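4. Setting up the oven cell in the simulator

I always start with the oven, as it's the fussiest thing in the Nundinholm kitchen. Get this one right and the drawers will feel easy!

4.1 Load the kitchen and let it settle for 40 frames before you touch the arm.

4.2 Open all three camera views. I keep the two room views on top and the gripper view under them.

4.3 Jog the arm up to the oven and open the fingers all the way.
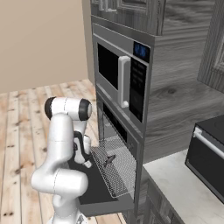
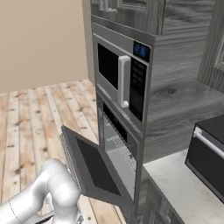
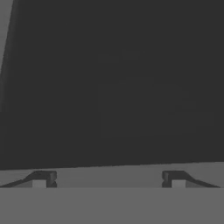
The gripper view is the gray one with the two fingers.

4.4 Run the door limit check with seed 274 (the one Kerstin Kröger set up for us). If the hinge jitters, drop the joint speed and run it again.

Note: the rack is its own body – moving the oven won't always bring it along, so reset both.

Caution: don't save a home pose with the gripper under the door. I did that once and spent an evening digging through collision errors.

4.5 Save the pose under a new name and write down the seed. Ida Rieger keeps the shared list, so send her yours before you move on to section 5.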